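Otlow Robotics Club: Kitchen Table Guide
Section 4. Setting up and running a pick task

Read this section before your first session. Revised Fri 24 September by Jitendra Negi. Send corrections to him before the November meet.

4.1 Before you power on

1. Work in teams of 2. One person operates and the other stays at the stop button.
2. Put bags and drinks on the floor, away from the table.
3. Check that the arm cable has enough slack to follow the arm through its full reach.

Caution: Do not reach over the table while the arm is live.

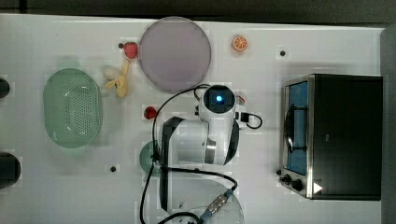 4. Turn on the power supply and wait 10 seconds before you open the Telden control program.
5. Load the profile with your team's name. If it is missing, copy the Uvness profile and rename it.

4.2 Laying out the items

1. Set the toaster oven at the right side of the table. It stays there for the whole task.
2. Place the colander, plate and play food according to your task card. Keep small pieces like the strawberry and the orange slice clear of the table edge. 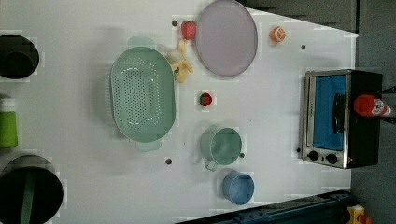

3. Read the layout aloud to your partner and have your partner check it against the card.
4. Write the card number in the Bouzid log sheet. Runs without a card number are not scored.

Note: Leave the oven door closed unless the card says otherwise.

4.3 Running the pick

1. Move the arm above the item at low speed.
2. Lower it, close the gripper, and pause before lifting. Squeeze bottles should be gripped around the body and not by the cap.
3. Lift straight up before moving sideways, so the item does not catch on the bowls.
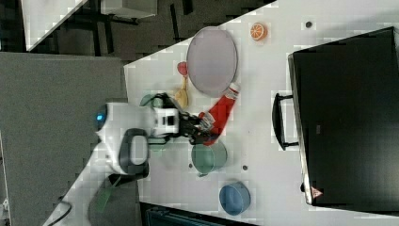 4. Set the item down at the place named on the card and open the gripper fully.
5. Return the arm to its rest position and enter the result. Each team gets 2 attempts per card.

Caution: If an item drops, press stop first. Pick it up only after your partner confirms that the arm is off.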